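Handover between two arms: project report
Eyerusalem Hadgu
Module project, final version

1. What the project was for

The task was to pass a small object from one robot arm to the other above a shared floor, and to find out whether the way we collect demonstrations changes how well a trained policy does it. Both arms stand on one rail and each has its own gripper.

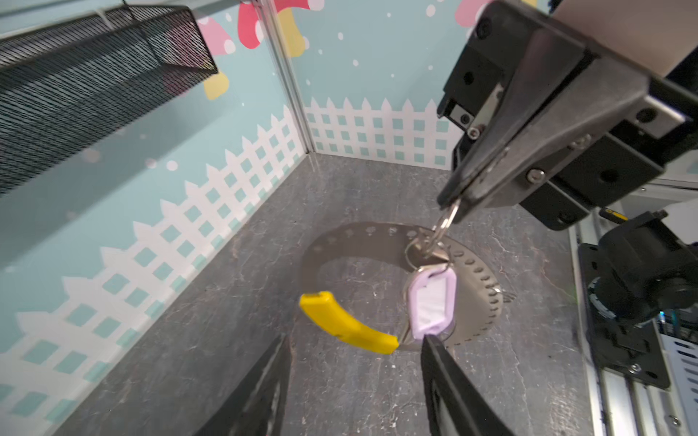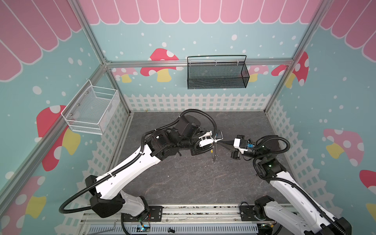
Figure 1. Two objects at the grippers: key tags on a split ring, wrist camera (first picture), and a clear plastic object, workspace camera (second picture).

2. Method

I recorded 400 demonstrations by teleoperation, split evenly between two styles. In the first style the operator moved both arms at once. In the second, the giving arm stopped and held still until the other had closed on the object. I called the two sets Prerent and Memov so that file names would not give away which was which when I scored the trials.

The same network was trained on each set with the same settings. Training was repeated with 3 random seeds. A trial was scored as a success if the receiving gripper held the object alone for 4 seconds.

3. Results

The stop-and-hold set (Memov) did better with every seed. Most of the failures with Prerent came from the giving arm opening too early. Keys were harder than stiff objects under both sets, as the tags swing on the ring and the contact point shifts.

Clear plastic was a separate problem. The policy often closed short of it, and adding the wrist view helped less than I had expected.

4. Limits

One person did all the demonstrations, so the difference may partly be down to my own habits - I got smoother as October went on. I also lost 6 recordings to a full disk and recorded them again at the end.

5. Further work

Repeat with a second operator, and try a release rule based on gripper force.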